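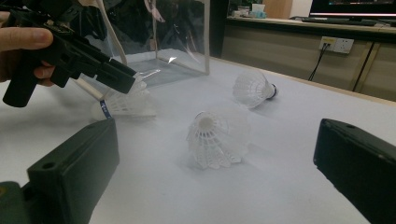

Three shuttlecocks on the white table, one of them standing.

2 min read

Gallery from the Petek hall, the April sort. Put up in a hurry between sessions so excuse the spelling. The job was birds, only birds: get every loose shuttle out of the bags, bins and window ledges, look at it, put it in a pile. Took most of the morning and then a bit more after lunch.

More on the picture at the top, as people will ask. White feathers, all three. The one nearest the middle is up on its cork with the skirt open at the top, and you get the ribs and the thread nicely. The other two are on their sides. One has a thin blue band where the cork meets the skirt, small white lettering on it. Feathers on that one go a bit pale into the table, glare. Nice shadow under the upright one though.

How we sort, for anyone doing the same at the Rastuno hall next month:

Stand it up first. Cork down, skirt up, look straight into it from above. The rim should be a circle. If it's an egg, practice pile.

Then turn it slowly and check the thread. Both rows. Loose thread goes in the practice pile too, don't bother with glue, we tried glue.

Feathers last. One bent tip is fine for club night. A snapped shaft is not, it wobbles all the way over the net and everybody complains.

Cork gets a thumb press. Soft or split, out.

Good ones go back in tubes, all facing the same way, corks down. Please. Last year half of them went in cork to cork and the skirts got crushed before anyone even played with them.

Tally for the day: 44 fit for matches, 52 for practice. The rest went in the bin. Running count since the club started keeping the notebook is 1,399 sorted, which sounds like a lot untill you see how fast the Closell juniors get through them.

Tubes are on the second shelf, left side, labels out. Match tubes have the tape on the lid. Practice ones don't. If you open a match tube for a warm up, write it in the notebook, its on the string by the door.

Still short of lids. If you have spares from old Sovent tubes bring them along, they fit ours with a bit of a push. Also need a bigger box for the practice pile, something with a flat bottom so they don't all slide to one end.

Next gallery will be nets and posts, when somebody gets the posts down.

Recent galleries
Racket grips, before and after
Closell juniors end of term
Rastuno hall, new floor lines
The string drawer, finally

Contact the club desk | © Petek Badminton Club | Back to top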